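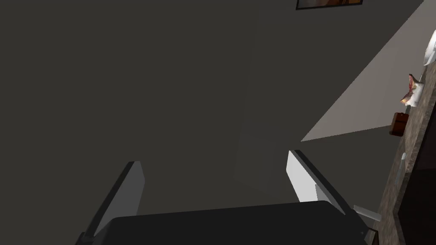

Skarnora Household Food Diary: Data Card

4 min read

Print this page | E-mail this page

Version note

The release dated September 21, 2022 replaces all earlier copies of the Skarnora Household Food Diary. Users holding a previous file should discard it, as the household identifiers have been reissued and can't be matched to the old ones.

Summary

The diary records food discarded at home by participating households in the Pomare district. It contains 2,202 entries in a single table, one row per discarding event. An event is any occasion on which food or drink intended for people was put in the garbage, the compost or the sink. Food given to pets is recorded separately and is excluded from this release.

The collection was designed and is maintained by the Vundeo Centre for Household Studies. Enquiries about its contents should be directed to Ngaio Gilchrist.

Files

diary.csv holds the main table.
codes.csv lists food categories and their labels.
changes.txt records corrections made after publication.

All files are encoded in UTF-8. Fields are separated by commas and decimals are marked with a point.

Fields

household: identifier, assigned at random.
category: food category, as listed in codes.csv.
grams: weight as reported by the household.
state: raw, cooked, opened or unopened.
reason: the household's own choice from a fixed list.
route: garbage, compost or sink.

Meat and fish are coded by their state at the time of discarding. A roast bought raw and thrown out as leftovers is therefore coded as cooked. Baked goods, including cookies and squares, share one category whether homemade or purchased. 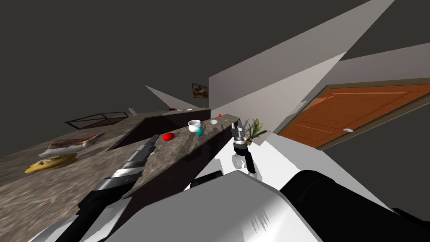 Collection

Households completed a paper diary kept in the kitchen and returned it by mail. Each was supplied with a Grirkier scale reading in steps of 10 grams, and weights were entered as displayed. Where a household had not weighed an item, the grams field was left blank. No estimates have been substituted by the Centre.

Entries above 2,000 grams were checked by telephone before inclusion. Those that could not be confirmed were removed and are noted in changes.txt.

Known limitations

Participants volunteered and should not be treated as representative of the district. Apartment households are under-represented, as are households with shift workers. Liquids poured down the sink are believed to be under-reported. The September collection period coincides with the local harvest, and the share of fresh produce is likely higher than it would be in winter.

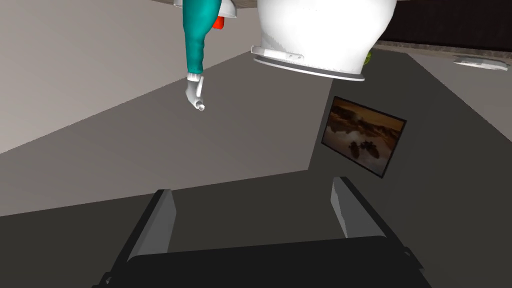 Nantana Phetsri has submitted that the reason list favours spoilage over oversized portions, and that households faced with both would tend to tick whichever came first on the page. The Centre accepts the point. The order of the list will be varied in the next diary, and analysts are advised not to rank reasons by frequency in the present release.

Privacy

Names, addresses and telephone numbers were removed before the table was assembled. Free-text remarks have been withheld in full. Users must not attempt to identify any household.
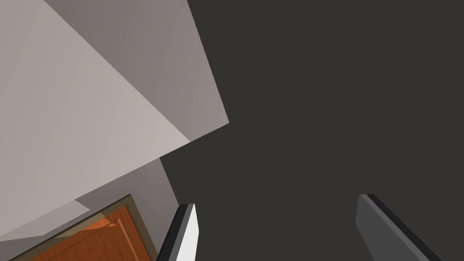 Licence and citation

The files may be copied and adapted for non-commercial purposes, provided the source is acknowledged. Reproducing more than 100 rows in print requires written permission. The recommended citation is: Vundeo Centre for Household Studies, Skarnora Household Food Diary, 2022.

Contact the Centre | © Vundeo Centre for Household Studies | Back to top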